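Skuneo Gripper Trials: Wrist Camera Set, Padlocks

Version: Sep 19, 2023
Maintainer: Kathleen Gallagher
Second annotator: Daithí Ó Dubhghaill
Status: stable, minor label fixes expected

Summary

Recordings from a comparison of two finger designs on the same arm, picking and holding padlocks at a bench. The question was whether the moulded pocketed fingers (Gistier) hold small, heavy, smooth objects as well as the solid fingers we had been using (Cosgrove). The set holds 700 episodes, each with wrist camera video, joint states, gripper width and commanded width. Outcome labels were added by hand after recording.

The set is meant for people choosing fingers or training grasp outcome classifiers. It is too narrow to train a general picking policy.

Contents

episodes/ one folder per episode, numbered from 0000
labels.csv outcome, finger type, object ID, annotator initials
objects.csv object ID, mass, body width, shackle width, finish
calib/ camera intrinsics and hand-eye transforms, one file per session
splits/ train, val and test lists
tools/ loader and a viewer script

Each episode folder has wrist.mp4, state.csv and meta.json. Timestamps in state.csv are in seconds from the start of the episode. Gripper width is in millimetres, measured between pad faces, and reads zero when the pads touch.

Hardware

Both finger types were mounted on the same parallel gripper. Mounting holes match, so no adapter plate was needed. The controller was a Seseo unit running position control with a current limit. The limit was held constant across finger types; see Known issues for the sessions where it was not.

The camera is fixed at the wrist and looks down past the fingertips. Exposure and white balance were locked at the start of each session. Autofocus was off. Chrome and polished steel still produce clipped highlights in many episodes, and we did not try to correct them.

Objects

Padlocks were chosen for the awkward mix of a flat body and a round shackle. A grasp on the body tends to be stable. A grasp on the shackle leaves the body free to swing, and the swing is often large enough to trip the slip label. Objects differ in size and finish. A few were used with the shackle open or the key in place, which changes the outline enough that it is logged as a separate configuration in objects.csv.

Scenes may contain more than one padlock. The target is named in meta.json under target_id. Anything else is listed under distractors.

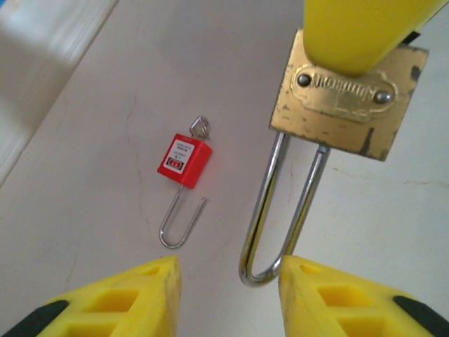
Wrist view, pocketed fingers. Small red padlock with open shackle and key inserted; larger brass padlock with chrome shackle at right.

The fingertips take up a good part of the lower image with the pocketed design. If you are cropping, note that a crop tight enough to remove both fingers will also remove shackles in many episodes. We trained with the fingers left in and had no trouble. A per-session finger mask is in calib/ for anyone who prefers to blank them out.

Labels

outcome takes one of 4 values:

held: object lifted and retained to the end of the hold
slipped: object moved in the grasp but was retained
dropped: object left the grasp during lift or hold
missed: no contact, or contact without lift

Every episode was labelled once by KG. A random sample of 100 was labelled again by DÓD without sight of the first labels. Disagreements were nearly all between held and slipped, and most of those involved shackle grasps. We kept the first label in each case and set the disputed flag to 1. Filter on that flag if your use is sensitive to the boundary.

Where the camera view did not settle the outcome, the annotator used the gripper width trace. A steady width above the closed reading was taken as evidence of a held object. Episodes that could not be settled either way were removed before numbering.

Splits

Splits are by object, so no target padlock in test appears as a target in train. Distractors were not controlled in this way. A padlock that is a test target may turn up as a distractor in training episodes. If this matters to you, use splits/strict, which drops the affected episodes and is correspondingly smaller.

Known issues

1. Current limit. In 3 sessions from April the limit was set lower than specified. These are marked low_current in meta.json and left out of the default splits. The fingers should not be compared on them.

2. Pad wear. Pads were replaced partway through the trials. The meta.json field pad_set gives the set in use. We have not measured the effect of wear on its own.

3. Bench surface. The bench top is pale and has fine cracks and scuffs. A simple threshold on brightness finds the objects easily here and will probably fail on a darker or patterned surface. Edge-based methods sometimes pick up the cracks.

4. Text. Labels and nameplates on the locks are often too small, inverted or glare-affected to read. Do not rely on them for identification. Use target_id.

5. Frame drops. Short gaps occur in some videos. The loader fills the time index but does not interpolate images.

Usage

Run tools/check.py first. It verifies file counts and reports any episode with mismatched video and state lengths. The loader takes a split file and a finger type, and returns episodes in list order unless shuffle is set.

Contact

Send label corrections to Kathleen with the episode number and the proposed value. Questions on calibration or the controller logs go to Daithí. Please do not renumber episodes in derived sets; keep the original ID in a separate column.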